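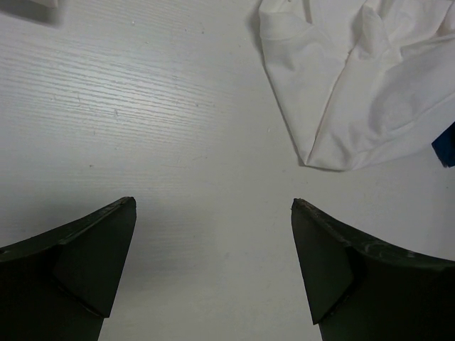

Wrist camera view, fingers open, white cloth on the white table.

Gripper closes above white cloth on white tabletop, fine on the blue one

Posted in Home Builds > Arms and Grippers
Asked by Yung-ching Shek, 1 February 2022

I have a desktop arm with a two-finger parallel gripper and a small camera on the wrist, looking out between the fingers. The fingers are printed in dark green, faceted, with tapered tips. The task is to pick up one piece of fabric from the table and drop it in a bin to the left of the base.

Dark blue fabric is picked up almost every time. White fabric is not. The tabletop is white with a fine horizontal wood grain, and the segmentation either returns nothing or returns a blob that takes in the bright streaky patch where the lamp reflects off the grain. The grasp point then lands on bare table, or the height estimate is wrong and the fingers close over the cloth without touching it.

Over 191 attempts with white cloth I logged 81 successful lifts. Threshold is on brightness and saturation, followed by a contour filter on area. Exposure is on auto. The camera is about a hand's width above the table at the pre-grasp pose. I have tried raising the threshold, which loses the cloth, and lowering it, which picks up the glare and the finger shadows.

I would like to keep this table. Is there a fix in software, or do I need a depth camera?

Reet Rätsep

You don't need a depth camera yet. Fix the light first.

1. Lock exposure and white balance. With dark fingers taking up both lower corners, auto exposure tends to brighten the whole picture, and the pale table goes close to clipping. Set it manually so the brightest part of the grain sits well below maximum.

2. Move the lamp. Light from above flattens white on white. Put it low and to one side so the folds throw shadows. In your picture the cloth already has gray shading in the folds and a faint shadow along its left edge. Those are your features. The color is useless here.

3. Mask out the fingers. They are fixed relative to the camera at a given opening, so store one mask per opening width and apply it before anything else. Grow the mask by a few pixels. The soft shadows between the fingers move with the lamp, so a mask will not remove them reliably.

4. Replace the brightness threshold with local variance. Blur first, enough to kill the grain but not the folds. The grain is fine and runs mostly in one direction, so a filter elongated across the grain works better than a round one. I use a window of 24 pixels on a similar setup, but that depends on your resolution and you will have to tune it.

5. Reject small contours after that. Dust specks will pass a variance test if the area limit is too low.

For the height, stop estimating it from the image. The table is flat and you know where it is. Descend until motor current rises, back off 6 mm, close, lift. If your servos don't report current, put a small spring in the wrist and a microswitch behind it.

Houshang Ghaffari

Put a dark mat on the table. Took me five minutes. I use a Zarketti cutting mat, any color except white.

Hrvoje Đorđević

The mat is the cheap answer, but the question says the table stays, and a mat moves the problem to the dark blue fabric.

I agree with most of Reet's list. One correction on the order: do step 3 before step 1 if your camera driver lets you set a metering region. Metering only on the area between the fingertips gave me stable exposure without going fully manual, which matters if the workshop has a window.

Also check the tips. Glossy filament picks up a sheen along the top surface and can pass for a fold edge just outside the mask. I sanded mine with 240 grit. A strip of thin silicone on the inner faces also helps, since smooth printed plastic slides off cotton even when the grasp point is correct. Worth ruling that out before you blame the vision for every failed lift: save one picture at closure and sort the failures into "missed" and "slipped."

Yung-ching Shek

Lamp moved, exposure locked. Contours are cleaner. Variance filter is next, then I will sort the failures as Hrvoje suggests.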